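Prileo on Bremton high street, anyone been?

peppergrinder
Went in June with my sister and I'm still thinking about the flatbread. It's where the old chip shop was, bigger inside than it looks, and they do a set lunch if you're in before 2. Couple of pics: 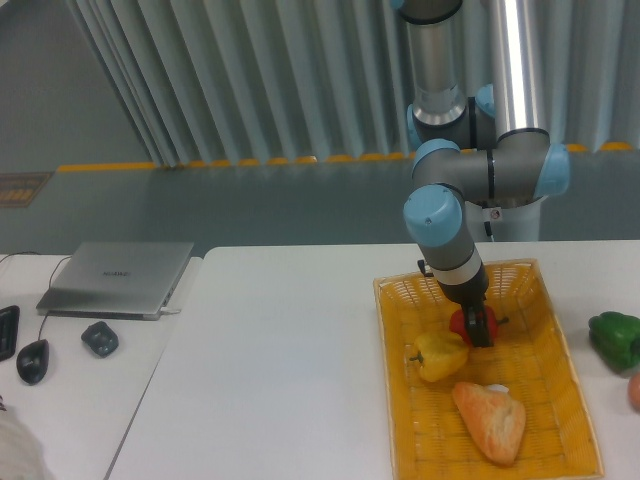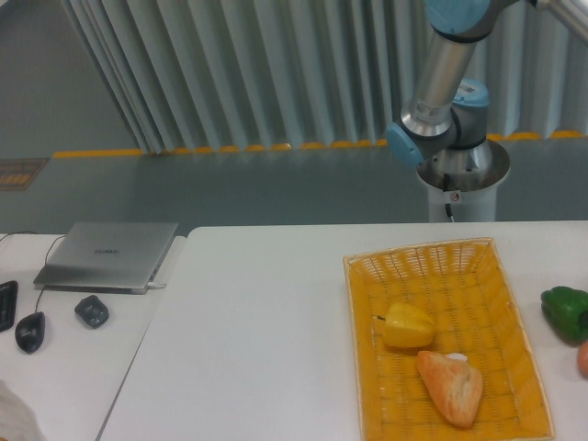

Anyway, we shared the lamb and a big dish of buttery beans and I could have eaten the lot myself. Go hungry!

Nullier
Hmm, went last month and thought it was fine? The lamb was lovely but tiny, and we waited ages for drinks. Du round the corner does a bigger plate for less.

peppergrinder
Du's gone downhill though! My last noodles there were all salt. And our drinks came straight away, so maybe you hit a busy night.

Janaka Wanigasekara
I'm with Nullier on portions. We were a table of six, ordered loads, and still got chips on the way home (no regrets about the chips). Puddings were the best bit, get the fig one.

bus_stop_bev
Is it loud? Taking my mum, she hates shouting over music.

peppergrinder
Lunch was quiet enough, we could chat fine. Can't speak for evenings.

Nullier
Evenings are LOUD. Ask for the back, away from the bar.

bus_stop_bev
Lunch it is then, ta both. Do they take bookings or do you just turn up?

Janaka Wanigasekara
We rang up the day before, no bother.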